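손목 카메라만 쓴 정책, 머그컵 자세에 얼마나 민감한가요 (Sernden 방식 재현 중)

게시판: 매니퓰레이션 / 모방학습
글쓴이: 회색그리퍼
작성일: 2022년 6월 20일

Sernden 쪽에서 공개한 방식을 저희 환경에서 재현하고 있습니다. 외부 카메라 없이 손목 카메라 영상만 입력으로 넣고, 행동을 청크 단위로 예측하는 구조입니다. 작업은 커피 머신 주변에서 머그컵을 집어 받침 위에 바로 세우는 것 하나입니다.

시연은 675개 모았고, 그중 117개는 컵이 옆으로 누운 상태에서 시작합니다. 나머지는 전부 컵이 서 있는 상태에서 시작합니다. 컵이 서 있으면 문제가 거의 없습니다. 누워 있는 경우에는 손잡이 방향에 따라 결과가 크게 갈립니다.

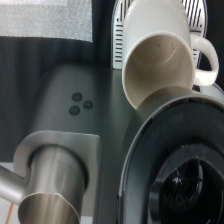

손잡이가 그리퍼 접근 방향과 나란할 때는 잘 잡습니다. 손잡이가 옆으로 빠져 있으면 접근 도중에 멈추거나, 컵 입구 쪽 테두리를 잡으려다 미끄러집니다. 누운 자세로만 13번 돌린 평가에서 성공은 3번이었습니다. 표본이 적다는 것은 알고 있습니다.

궁금한 것은 두 가지입니다.
1. 누운 자세 시연을 더 모으는 것이 맞는지, 아니면 샘플링 가중치만 올려도 되는지
2. 손목 시점만으로 손잡이 방향을 안정적으로 구분한 사례가 있는지

학습 설정은 Sernden 기본값 그대로이고 이미지 증강은 밝기와 랜덤 크롭만 썼습니다.

---

답글 1 / 토크리밋

가중치부터 올려 보세요. 하루면 결과가 나옵니다. 저희는 Proroston 데이터로 비슷한 것을 했는데 드문 초기 자세를 배치의 절반 정도까지 올렸더니 접근 도중에 멈추는 현상은 많이 줄었습니다. 미끄러지는 것은 그대로였습니다.

---

답글 2 / sim2nowhere

가중치로 해결될 문제로 보이지 않습니다. 누운 자세 117개 안에서 손잡이 방향이 어떻게 분포하는지가 먼저입니다. 한쪽 방향에 몰려 있으면 아무리 많이 뽑아도 같은 것만 보는 셈입니다. 방향별로 나눠서 세어 보셨나요?

그리고 랜덤 크롭은 빼고 한 번 돌려 보시기 바랍니다. 손목 카메라에서는 물체가 영상 어디에 있는지가 곧 그리퍼와의 상대 위치입니다. 크롭 폭이 크면 그 정보가 흐려집니다.

---

답글 3 / 회색그리퍼 (글쓴이)

방향별로는 세지 않았습니다. 시연할 때 컵을 손으로 눕혀 놓았으니 오른손잡이 편향이 있을 것 같습니다. 오늘 분류해 보겠습니다.

크롭 폭은 원본의 95%입니다. 이 정도면 영향이 작다고 생각했습니다.

---

답글 4 / 토크리밋

95%면 크롭은 원인이 아닐 겁니다. 저희도 그 정도는 계속 쓰고 있고 빼도 성공률 차이를 못 봤습니다. sim2nowhere님 말씀은 고정 카메라와 같이 쓸 때 이야기 아닌가요?

---

답글 5 / sim2nowhere

반대입니다. 고정 카메라가 같이 있으면 그쪽에서 위치를 보완할 수 있으니 오히려 덜 민감합니다. 손목 하나만 쓸 때 더 조심해야 합니다. 다만 95%에서 차이가 없었다는 결과는 믿겠습니다. 저는 80%대에서 확실히 나빠지는 것을 봤습니다.

---

답글 6 / 납땜연기

2번 질문에 대해서만 씁니다. Skuratent 벤치마크에 손잡이 있는 물체 항목이 있는데, 손목 단독 조건에서 실패한 경우를 보면 대부분 접근 초반이 아니라 마지막 구간입니다. 가까이 가면 손잡이가 화면 밖으로 나가거나 그리퍼에 가려집니다. 정책이 현재 프레임 하나만 보고 있으면 그 시점부터는 손잡이 방향을 모릅니다.

관측 히스토리를 몇 프레임이라도 넣어 보세요. 바로 직전 프레임 말고 간격을 두고 뽑는 편이 낫습니다.

---

답글 7 / sim2nowhere

히스토리는 신중하게 넣어야 합니다. 시연 수가 이 정도면 직전 동작을 그대로 따라가는 쪽으로 과적합되기 쉽습니다. 멈추는 현상이 이미 있다면 더 심해질 수도 있습니다. 저라면 손잡이가 잘 보이는 위치에서 한 번 멈췄다가 들어가는 식으로 시연 자체를 바꾸겠습니다.

---

답글 8 / 납땜연기

시연을 바꾸면 Sernden 결과와 비교가 안 됩니다. 재현이 목적이라고 하셔서 드린 말씀입니다.

---

답글 9 / 회색그리퍼 (글쓴이)

분류 결과입니다. 누운 자세 시연 중 손잡이가 접근 방향과 나란한 것이 대부분이고, 옆으로 빠진 것은 얼마 안 됩니다. 분포 문제가 먼저인 것 같습니다.

일단 시연 방식은 그대로 두고 손잡이 방향만 무작위로 정해서 추가로 모으겠습니다. 가중치만 올린 모델도 기존 데이터로 같이 돌립니다. 히스토리는 그 다음에 따로 비교하겠습니다.

---

답글 10 / 토크리밋

평가할 때도 초기 자세를 미리 정해 놓고 모델끼리 똑같이 맞추세요. Sugiyama 그리퍼 쓰시면 손가락 패드 마모도 확인해 보시고요. 테두리에서 미끄러지는 것은 그쪽일 수도 있습니다.

---

답글 11 / 회색그리퍼 (글쓴이)

Sugiyama 맞습니다. 패드는 교체한 적이 없습니다. 새 패드로 바꾸고 기존 모델부터 다시 평가한 뒤에 수치 올리겠습니다.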